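Cerkeo Opens Its Practice Rooms to Small Robot Teams

Jun 9, 2025 – Cerkeo is delighted to announce Prunow, a library of 320 simulated rooms where small teams can try out robot arms and grippers long before they pay for any hardware.
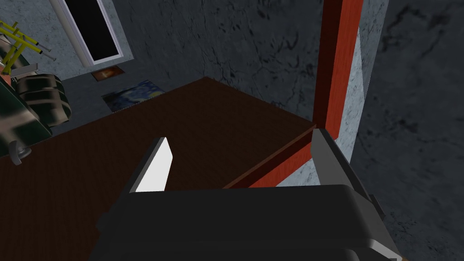

An open gripper over a dark wood tabletop in Prunow.

"We wanted rooms that feel lived in, with pictures and furniture and all the odd corners a real home has," said Giang Đồng, product lead at Cerkeo. Tight spots got plenty of care too, and teams can practice reaching with both arms between two furniture panels for as long as they like – we certainly have!

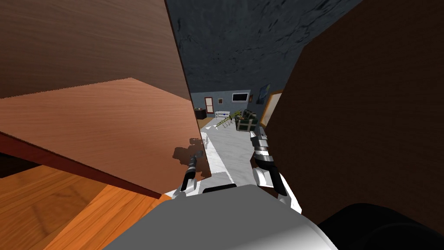 Price and availability

Prunow is on offer now at $500 a month for up to six users, and 13 more rooms will follow in November.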